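The February fault: your questions answered

If you follow the Pilon build log you'll know we lost most of February to one daft fault, and my inbox has been full of it ever since. I've pulled the questions I keep getting into one page so I can stop typing the same reply. It's all written from my side of the bench, so the Vellow people may remember bits of it differently!

What went wrong, in plain terms?

The right hand stopped letting go when it was told to. Pilon would pick up a piece of fruit from the basket, carry it to the drop point, get the "open" command and just sit there holding it. A few seconds later it would decide the job was done and set off for the next piece with the first one still in its hand. You can imagine how that went for the apples.

Where was it working at the time?

In our little kitchen corner, where we do all the fruit and fridge jobs. It's a white worktop with the fridge hard up against the end of it, so the arm hasn't got masses of room on that side. I like it for testing because it's a bit awkward, the way real kitchens are.
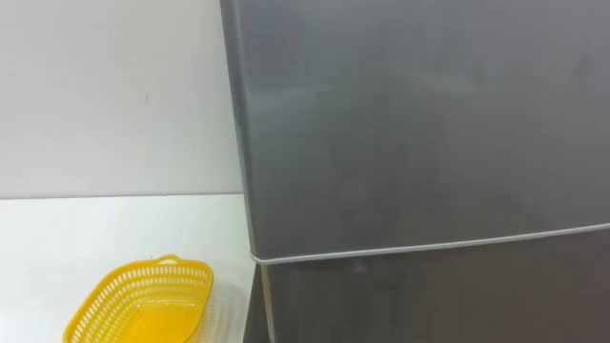 Anyway, the tight space matters to the story. An arm that believes its hand is empty plans its path for an empty hand. Add an apple and the whole thing sticks out further than the software reckons, and with a great big metal door on one side you find out quite quickly. We had 2 proper bumps before I pulled the plug on the whole thing. Neither was hard enough to hurt the arm, but I did jump.

Was anyone hurt?

No. I was behind the line both times with the stop button in my hand, and that's the rule here even for boring jobs. Pilon was running at the slow speed too. I've had a couple of slightly cross emails asking why I let it happen twice, which is fair. After the first one I thought I'd set the basket down in the wrong spot, so I moved it and carried on. I wouldn't do that now.

So what was the cause?

Two things on top of each other (isn't it always?). The first was a cable that had worked a bit loose at the wrist, so the finger positions dropped out for a moment whenever the arm turned a certain way. The second was ours. When the positions dropped out, the software filled the gap with the last thing it had asked for. Ask for "open", lose the signal, and it would happily report "open" back to itself with the fingers shut tight round an apple.

The loose cable on its own would have been an afternoon's nuisance. The software bit is what I lost sleep over.

How did you find it?

Slowly! I went through the logs for 1,881 picks, and 1,588 of those were clean from start to finish. The rest had at least one dropout in them, mostly so short that nothing came of it. Once I lined the dropouts up against the wrist angle they were all bunched together at one end of its travel, and after that I had the connector off within ten minutes.

I'd spent the days before that blaming the glove, then the fruit, then the lighting. Sorry, fruit.

What do you do differently now?

If the finger signal goes missing, even briefly, the arm stops where it is and waits for a person. It doesn't guess any more. After every "open" it also has to hear back from the fingers themselves before it's allowed to move off. It makes each pick a touch slower and I really don't mind.

I've also added the wrist connector to the checks we do before switching on. There are 4 of them now and they take less time than the kettle.

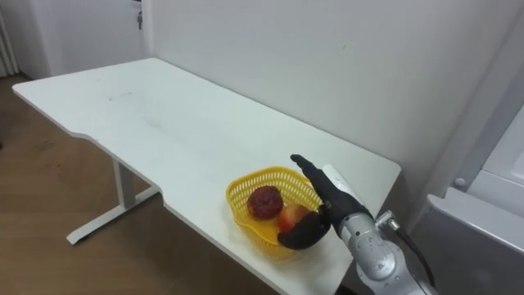 Pilon's right hand at the fruit basket, with the wrist connector and its black cable just behind.

Can I use the old software if I'm careful?

Please don't. I know the update is a pain if you've made your own changes to the hand code, and I've had several people ask whether going slowly is good enough. Slow helps with how hard it hits things. It does nothing about the arm being wrong about what it's holding. If you're stuck, send me your changes and I'll have a go at merging them.

Does this affect the Ziltport or the Agbenyega hand?

The Ziltport, yes, if you're on the same control software, so update that too. The Agbenyega hand has its own board that reports a lost signal as an error, and we couldn't get it to misbehave however much I wiggled the cable.

My arm paused and won't start again after the update. Is it broken?

Probably not, it's most likely the new stop doing its job. Switch off, push the wrist connector home, do the collar up finger-tight, switch back on and press resume. If it pauses again at the same wrist angle, leave it off and drop me a line with the log attached.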